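Home | Laundry | Kitchen | Gear I Regret | About

I have been told there is a right way to fold a T-shirt. The people telling me usually have something to sell, and this month it was Hekard, whose folding method comes as a paid guide with diagrams. The promise is that a shirt folded their way will stand up in the drawer on its own and stay smooth. My drawer has heard this before.

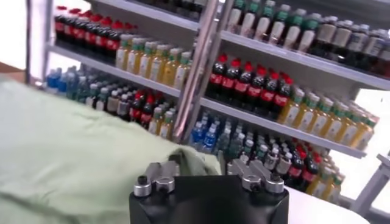 Posted in November by the Odoi Laundry Skeptic
Filed under: Folding

The trouble starts before the first fold. Every method I've tried assumes the shirt is already flat, with the sleeves out and the hem straight. Mine come out of the basket as a lump. Hekard gives the flattening part one sentence and then spends 8 pages on what to do afterward, when any fool can fold a rectangle.

Soft fabric is the worst. You pull one sleeve out and the other side doubles over. You smooth the middle and the hem curls up again.

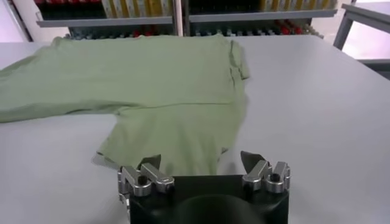

I also don't buy the business about folding surfaces. Semo makes a mat for this, and Dirnutier makes a board with hinges. I own both, so that's 2 things standing behind my dryer collecting lint. A plain table does the job as long as it's bigger than the shirt with its arms out. The board in particular is sized for somebody who only wears smalls.

What I'll grant Hekard is the order. Get the body square first, then bring in a sleeve, then look at the hem before you go on. I used to fold in half right away and end up with a hidden wrinkle down the front. Doing the sleeve earlier does help with that, a little.

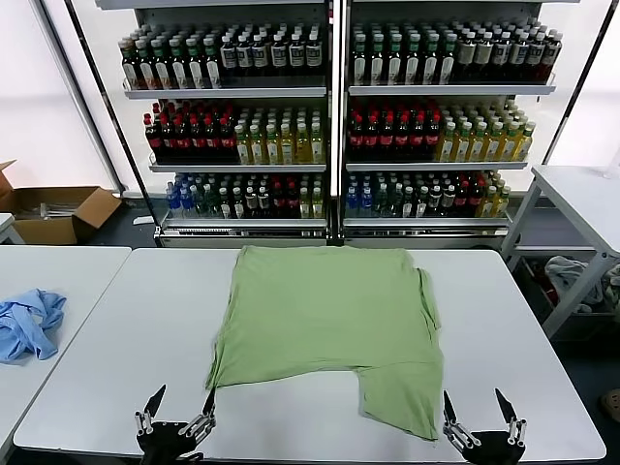

Green tee, body mostly smooth, one sleeve folded over.

Does it stand up in the drawer? For a day, if the drawer is full. I'm going back to stacks.

Comments (2)

foldedtwice: The Dirnutier board works fine if you stop fighting it. I've done maybe 400 shirts on mine.

Mudroom Annie: I hang everything. Never bought a guide for that.

Older posts | Newer posts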